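The upstairs at Madcombe is finally ours

I have been grinning since July. Anyone who has had to sit near me this summer has heard far too much about stair rails and paint and where the chairs should go, so now it's your turn!

For those who haven't been following along, our little outfit moved out of the old place on Lennox Street and into the Madcombe building, which has a ground floor, a staircase and (this is the part I can't get over) a whole upper level that looks out over itself. The old office was one long, low room with brown carpet and a radiator that knocked all winter. I loved the people in it. I did not love the room. The first time Gregor Rutherford showed me the new one I walked up the stairs, turned around, walked down, and walked up again just to get the view a second time.

It's 3,561 square feet on the lease, which sounded enormous until we started putting desks in it. Gregor had told everybody it was over 4,000, and I'm still teasing him for it. 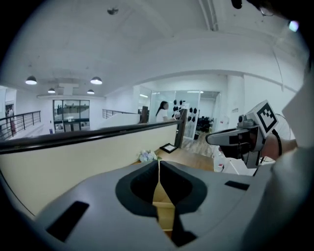 My favorite thing about the place is the light. We went back and forth on wall color for weeks, with paint cards taped up everywhere, and I was the one pushing for a warm gray. I was wrong and I'm happy to say so. Plain white was the way to go, especially with the dark handrail running over that cream half wall, and the dark posts by the stairs give your eye somewhere to land. Without them I think the whole floor would feel like the inside of a refrigerator. The pale wood floor does a lot too, and it's so much nicer to walk on than the old carpet.

Then there's the glass room. I wanted glass walls from the start and got plenty of pushback (fingerprints, noise, feeling like a fish), but I use it more than any other spot in the building. You can be in a meeting and still see who's come up the stairs. The dark office chairs in there are from Kernholm, and they've got a slightly springy back that I've become very attached to. We had 3,000 dollars set aside for seating and came in under it, mostly by buying floor models and hauling them ourselves. It took 2 trips in Gregor's van, and I still have a bruise on my shin.

Flowers are my own small campaign. White and pale blue are what I keep coming back to, and it's amazing what a bunch of them does for all those straight lines. I'd like to try something taller when the weather cools down, maybe branches, if I can find a vase heavy enough that it won't go over every time a person walks by with a backpack.

Still on the list: better lamps for late afternoons, a coat rack that doesn't lean, and a decision about the Vuklow shelving, which is sitting in flat boxes at my house and taking up half the hallway. I'm also dying to get more pictures up. If any of you have hung heavy frames on a stair wall without filling it with extra holes, please leave me a comment and tell me what hooks you used!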